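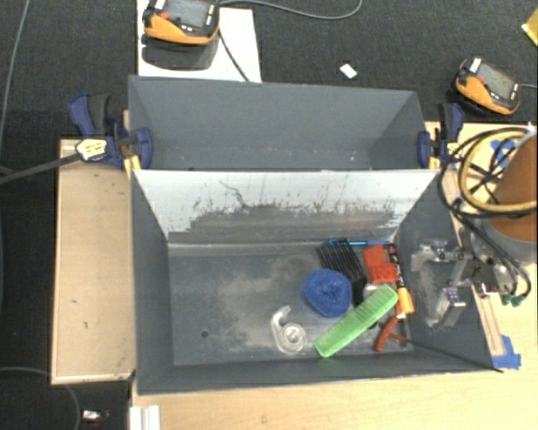

Why does the Noltov sync client stop at 63 per cent after the January update?
The client is still holding a lock file written by the old version. Close it fully, delete the file called session.lock from the profile folder, then start the client again.

Status: open, waiting on reporter
Raised by: Malou Ketilsson
Assigned to: Kiều Lại
Product: Noltov desktop, connected to a Cillix file server

Malou Ketilsson
Followed the answer given. Sync now passes 63 per cent on my own machine. On the second machine it stops at the same point and the log repeats "waiting for index". No lock file in that profile.

Kiều Lại
Check whether the second machine uses a redirected profile. If it does, the lock file sits on the server share and is hidden by default. Please also send the last 2 log files — the full set isn't needed.

Malou Ketilsson
It is redirected. Found the file on the share, but the server refuses to delete it. "File in use." Logs attached.

Kiều Lại
Logs show the backup job on the share has held the file open since Sunday. End that session from the Cillix console under Open Files, then delete the lock. Restarting the server is not required. First sync afterwards rebuilds the index and took around 7 minutes on our test share.

Malou Ketilsson
Session ended, lock deleted, index rebuilding. Will report when it finishes.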